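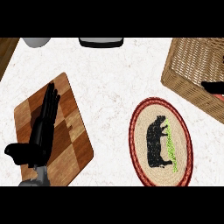 木製まな板のオイル仕上げと日常の手入れ

木のまな板は、買ったままの状態で使い続けると表面が乾き、包丁の跡に沿って毛羽立ってきます。オイルを入れておくと水がしみ込みにくくなり、においや色も移りにくくなります。作業そのものは夜に塗って朝に拭くだけなので、道具がそろっていれば難しいことはありません。

用意するもの
・食品に使えるミネラルオイル、または乾性油(くるみ油、亜麻仁油など)
・蜜蝋ワックス(なくても可)
・紙やすり 240番と400番
・毛羽の出ない綿の布 2枚
・粗塩、レモン半分
・中性洗剤、スポンジ

筆者はPlivineのまな板用オイルを使っています。無香料で、小さい瓶だと家庭用のまな板に数回塗れます。サラダ油やオリーブ油は固まらず、酸化してにおいが出るので使わないでください。くるみ油はナッツアレルギーの人がいる家では避けます。

手順1 洗って乾かす
中性洗剤とスポンジで両面を洗い、水でよく流します。においが気になるときは粗塩を振り、レモンの切り口でこすってから流します。熱湯はかけません。布で水気を取り、立てかけて丸一日乾かします。木口(年輪の見える面)は水を吸いやすく、板の面が乾いていても中に湿気が残っていることがあります。梅雨どきは二日みてください。

手順2 表面を整える
毛羽立ちがあれば、240番で木目に沿って軽く削り、400番で仕上げます。寄せ木の板は木目の向きがブロックごとに違うことがあるので、400番だけを使い、力を入れずに全体をならす程度にします。粉は固く絞った布で拭き取り、もう一度乾かします。

手順3 オイルを塗る
布にオイルを含ませ、片面ずつ塗ります。側面と木口も忘れずに。初回は多めに塗り、20分ほどしてすっかり吸い込んだところがあれば足します。裏と表で量に差があると反りの原因になるので、両面を同じように塗ってください。

手順4 置いて拭き取る
ミネラルオイルなら一晩置き、翌朝、余った油を乾いた布で拭き取ります。触って手に油が付かなければ使えます。乾性油は固まるまで数日かかります。時間は製品の表示に従ってください。

乾性油を拭いた布は、丸めて放置すると自然発火することがあります。水に浸してから、自治体の決まりに従って捨ててください。

手順5 ワックスで仕上げる(任意)
蜜蝋ワックスを薄くのばし、一時間ほど置いてから乾いた布で磨きます。水はじきがよくなります。

塗り直しの目安
水を数滴落として、玉にならずすぐにしみるようなら塗り直しです。毎日使う板で月に一度くらい、パンやチーズだけに使う板なら年に数回で足ります。冬は暖房で乾くので、少し早めに確認します。

日常の扱い
・使う前に水でぬらし、布で軽く拭いてから切る
・使い終わったらすぐ洗い、水に浸けたままにしない
・食器洗い乾燥機には入れない
・直射日光に当てず、風の通る場所に立てる
・石やタイルの天板の上に寝かせたままにしない(下の面に湿気がこもる)
・生の肉や魚には別の板を使う

よくある失敗
べたつく:塗りすぎか拭き取り不足です。乾いた布で強めに拭き、風通しのよい場所に二、三日置きます。
黒い点が出た:カビです。浅ければ240番で削れます。削っても残る場合は、食材用に使うのをやめます。
反った:ふくらんだ面を上にして平らな場所に置き、へこんだ面の側に湿らせた布を敷いて一晩様子を見ます。戻ったら両面をよく乾かし、オイルを塗り直します。
接着面に隙間が出た:寄せ木の板では、すき間に水や食材のかすが入ります。オイルでは埋まらないので、買った店か木工所に相談してください。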